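**Torkia tea** is a herbal preparation sold in and around the valley town of Prirnora as an aid to recovery after childbirth. It is traditionally drunk by new mothers during the first weeks at home, and its sellers claim that it shortens bleeding, tightens the womb, brings in milk and lifts low mood. None of these claims has been shown in a properly controlled trial. The name is used loosely, and packets bought from different shops may have little in common apart from the label.

## Origins

Popular accounts describe the tea as centuries old and credit it to the midwives of Tirulwood, a farming district above Prirnora. The written record does not support this. The parish midwife books for Tirulwood list linens, lamp oil, soap and a number of herbs, but the word "torkia" does not appear in them. The earliest known use is on a price list from the Ortner pharmacy, where it is entered between a cough syrup and a foot powder.

The local historian Benedikt Plattner argued that the pharmacy made up the name and attached the midwives to it later, when customers began asking where the recipe came from. His case rests mostly on the silence of the older books, and silence is weak evidence. Midwives did not write down everything they gave. Still, no one has produced an older source, and the framed "original recipe" that hung in the Ortner shop was written on paper with the pharmacy's own printed heading.

## Contents

There is no agreed recipe. Most versions include raspberry leaf, lady's mantle, nettle and fennel seed. Some add yarrow or shepherd's purse, and a few contain sage, an odd choice in a product sold to help with milk, as sage has a long folk reputation for drying it up. Sellers who list both fennel and sage do not explain how the two are meant to work together.

Strength varies just as widely. Directions range from one weak cup at bedtime to a pot steeped overnight, covered, and finished by noon.

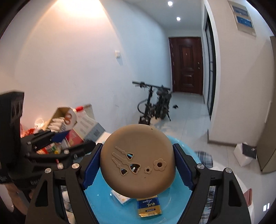 ## Claimed effects

### Bleeding and the womb

The womb shrinks after birth whether or not the mother drinks anything in particular. Bleeding tapers off over several weeks in most women. A remedy started on the first day and continued until bleeding stops will therefore seem to have worked in nearly every case, and most of the praise for torkia tea takes this form.

### Milk supply

Fennel is widely sold for this purpose, but the evidence is thin. Milk supply depends largely on how often and how well milk is removed from the breast. Women who are given the tea are often also told to rest, feed often and drink plenty, and no account of the tea separates its effect from that of the advice.

### Mood

Claims about mood are the newest and the least supported. They are missing from the older Ortner labels and seem to have entered with mail-order selling. Low mood that lasts beyond two weeks after birth should be discussed with a doctor or midwife, and a packet that suggests waiting it out with tea may do harm by causing delay.

## The Prirnora survey

The figure most often quoted by sellers comes from a survey of 163 mothers handed out at the Prirnora clinic. Of these, 37 said they had drunk the tea daily, and almost all of that group called their recovery "good" or "very good." The survey is usually cited without its limits. It had no comparison group chosen in advance, it did not ask which brand was used, and women who had gone back to the hospital were not sent a form. It also left out how the other mothers rated their recovery, so the result cannot show a difference of any kind.

A later attempt to test the tea against a plain fruit infusion enrolled 15 women. Nine finished it. The organizers published no results.

## Safety

Small amounts of the common ingredients are unlikely to trouble most healthy adults, but safety data for nursing mothers and newborns are poor. Unlabeled mixes are a particular concern for women taking blood thinners or blood pressure medicine. Heavy bleeding, fever, bad-smelling discharge or a painful, swollen leg after birth needs prompt medical care, and no tea should be used in its place.

## See also

- Postpartum care
- Raspberry leaf
- Confinement customs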